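Juli, abends

Heute endlich das Spielzeuggemüse vom Kaufmannsladen angegangen, das lag ja seit dem Umzug überall! Die Zipbeutel mit dem rosa Verschluss sind genau richtig, man sieht gleich, was drin ist.

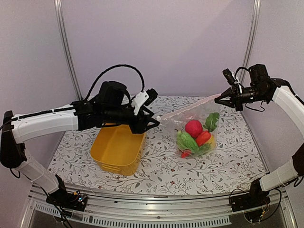

Nach dem Kaffee

Weiter mit Sortieren. Das Rote und das grüne Blattzeug sind mir im Beutel am liebsten – so schön bunt auf der Blümchendecke. 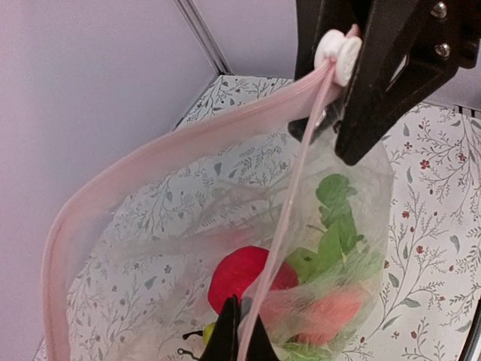
Wanting Du findet ja, Beutel seien Quatsch, Kinder kippten sowieso alles wieder aus, ein Korb reiche völlig. Na gut, den gelben mag ich auch sehr, allein schon wegen des Grifflochs. 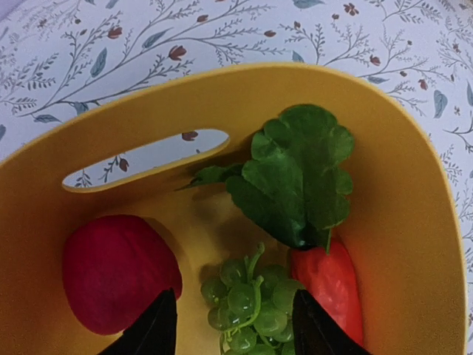

Morgen will ich noch die 24 Holztiere durchsehen und Chathurika Chowdhury anrufen, ob sie welche möchte.
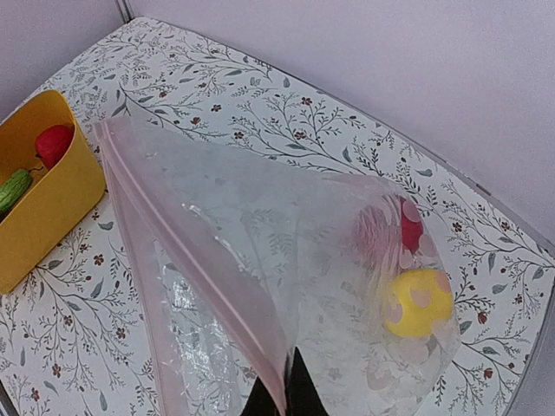 Paprika und Gurke im Gelben, der Rest im Beutel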